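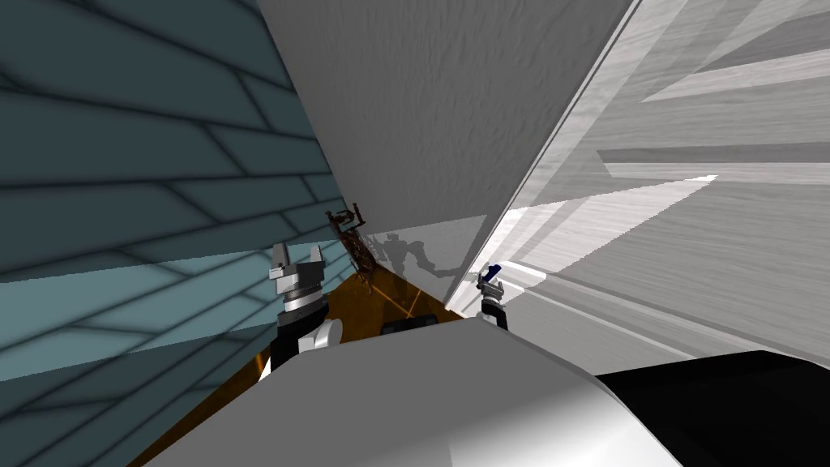 Grout haze on the matte teal samples, continued

Tuesday, 7:40 a.m.

Came in early to look at the boards before Jingyi turned the big lights on. Same result as last week as far as I can tell. The boards wiped with Nudesine and the boards wiped with plain water look alike to me from the door and alike to me from a foot away. Dehua says he can see a difference. He also knew which ones were which, so I'm not writing that down as a result.

What the sales sheet claims: haze gone in one pass, no residue, safe on matte glaze, wait 10 minutes and wipe. What I have seen so far: haze reduced on every board, including the ones where we used a damp sponge and nothing else. Dark gray grout is the worst case for this, so if the stuff works anywhere it ought to show up here.

Things wrong with our own test, before anyone gets excited in either direction:

Sponges. Two of the boards got a new sponge and the rest got whatever was in the bucket. My fault.

Cure time. Zhuoran grouted the first batch on a Friday and the second the following morning, and I wiped them all together. The older ones had a good start on hardening. Haze that has set up is a different animal from haze you catch early.

Water. The bucket wasn't changed between boards. If you rinse a sponge in gray water you are putting cement back on the tile, and then you blame the tile.

Light. I've argued about this before. Under the overhead tubes everything looks clean. Put a work lamp low and off to the side and the film jumps out. Kumik's rep did his whole demo under the overheads, and I don't think that was an accident, though Anqi thinks I'm being unfair.

Redo plan

149 tiles left of the teal from the Zekasside order, enough for another full set with some breakage. Same batch of grout, one person mixing (Zhuoran), timer on the bench. First wipe at 60 minutes on every board. Fresh water each time. New sponges, all from the same pack. Labels go on the back, and Anqi does the labeling and then goes to lunch. Dehua and I score them separately, side lamp only, no talking.

Add one board with a weak vinegar mix, because Tiburcio Ochoa swears by it and will ask. I expect it to dull the grout. I've been wrong about his tricks once already, so it gets a board.

11:15 a.m.

Jingyi called Kumik about the residue question. They said the film we see is "probably the sealer." There is no sealer. She told them that and they said they'd get back to her.

Price came up too. It costs nearly double what we pay now, and the Lü job is a lot of wall. For that money I want to see it beat a sponge with my own eyes, blind, and more than once.

Grout goes in after lunch. Don't lean anything on the rack by the sink – the back row still isn't screwed down.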